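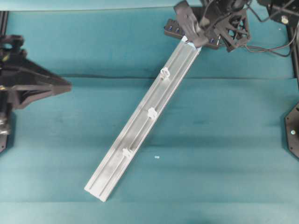 Kirent Playhouse
Pre-opening stage inspection – checklist with comments
Production: Drodcombe
Date of inspection: 2024-08-16
Inspected by: Kadri Pētersons, technical manager
Present: Gebremedhin Endale (fly floor), Meron Negussie (stage manager)
Seats on sale: 559

Codes: P = pass, C = pass with comment, F = fail, N/A = not used in this production

1. Fly system

1.1 Rope locks hold under balanced load – P
1.2 Arbor weights seated, spreader plates down – C
Line set 7 had one spreader plate resting on the top weight. Reset during inspection.
1.3 Batten load labels legible and current – F
Labels on sets 4 and 11 still show the loads from the March production. Replace before the next rehearsal. Set 11 now carries 200 lb.
1.4 Pickup points free of broken strands – P
1.5 Loading gallery kick rail secure – P

2. Lighting and electrical

2.1 Safety cables on all overhead fixtures – C
Two fixtures on the second electric had cables looped around the yoke only. Corrected by G. Endale and rechecked.
2.2 Connectors fully mated, no exposed conductors – P
2.3 Dimmer room clear, door closes and latches – P
2.4 Boom bases weighted and tied off – P
2.5 Cable runs clear of actor crossings – F
The run to the downstage left boom crosses the Act Two entrance. Reroute upstage or cover with ramp. Tape alone is not accepted.
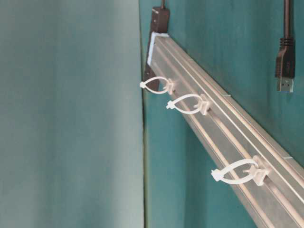

Rail with white edging at the end and dark cable behind.

3. Scenery and platforms

3.1 Platform legs bolted, no clamps left as permanent fixings – P
3.2 Guardrail on rear stair unit – C
Rail is firm at the top and has slight movement at the third step. Tighten and check again after the first full run.
3.3 Step edges marked and visible in blackout – P
3.4 Wagon brakes hold on rake – P
3.5 Flame treatment records for soft goods – C
Certificate 2079 covers the black legs and borders. The scrim was rented from Gevmont and came without paperwork. R. Bhatt to request a copy. Scrim stays out of use until it is on file.

4. Atmospherics and effects

4.1 Haze fluid matches unit manufacturer's list – P
4.2 Smoke detector isolation procedure posted – P
4.3 Open flame – N/A
The lantern in the final scene is battery operated.

5. Exits and audience areas

5.1 Exit signs lit, including on battery test – P
5.2 Aisle lights – C
One lamp out at row K, house right. Spare fitted, then tested at show level.
5.3 Stage door corridor clear to full width – F
Costume rack parked opposite room 115. Move to the Kahsay wing and keep it there during performances.

Open items: 1.3, 2.5, 3.2, 3.5, 5.3
Reinspection by: H. Solberg
Copy to stage management and front of house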